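Software Engineer, Manipulation Perception (full-time)
Erraji, Damurbridge office
Posted April 2023

Erraji maintains Golo, the control and perception stack that runs on our two-finger grippers. We have an opening for one engineer on the wrist camera team, reporting to Binta Obi.

The work concerns the last stage of approach, when the camera is moving and the target surface offers little texture. Pose estimates degrade under motion blur and at the edges of the image. You will own the module that detects this and tells the planner to slow down, hold or look again.
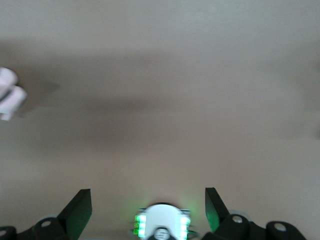 Day-to-day tasks include maintaining the 100 Hz control interface in C++, writing replay tools in Python, and extending the regression set, which held 412 logged approaches in February. Planner changes are reviewed by Folke Tveit.

Required: modern C++, Linux, camera calibration, and experience debugging timing faults on real hardware. Useful: ROS 2, visual servoing, CUDA.

Hybrid work, up to 6 days a month remote. Send a resume and one code sample to Nandi Shezi, quoting reference 128.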